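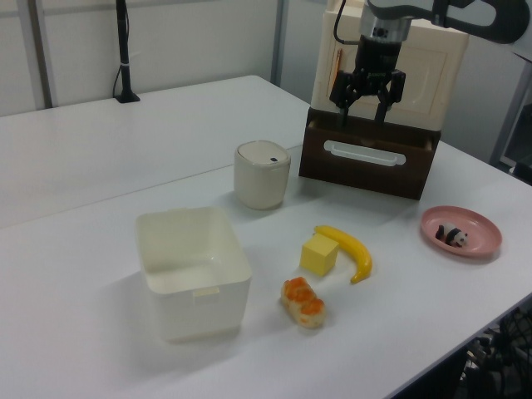 Leone wrote to us that people forget the drawer long before they forget what they put in it, and our data back her up beautifully! Across 461 households in Rillholm, small items were recalled well but their storage spots were not (Figure 7).

**Figure 7.** A cream-colored cabinet with its brown drawer pulled out.

The effect held in March, when we repeated the survey by mail, and it was strongest for keys, stamps and spare buttons. We were thrilled to see Zukow's older diary entries show the same pattern.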